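Home | Clubs | Reports | Contact

Masirwood Robotics Club: spring report to the Usell fund

Dear Mrs Katiyar, it has been a lovely busy March, and your grant has gone a long way (186 pounds of it on spare parts!). Yogesh's group are keen on the cup work. 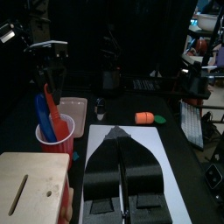
Marker task

Shalini and Hemant now take 3 sessions a week between them, and the pupils have asked for 5, bless them.

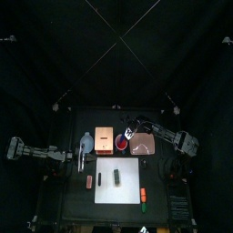
Blue marker over the cup, right arm.

Recent reports
- Winter report
- Memell open day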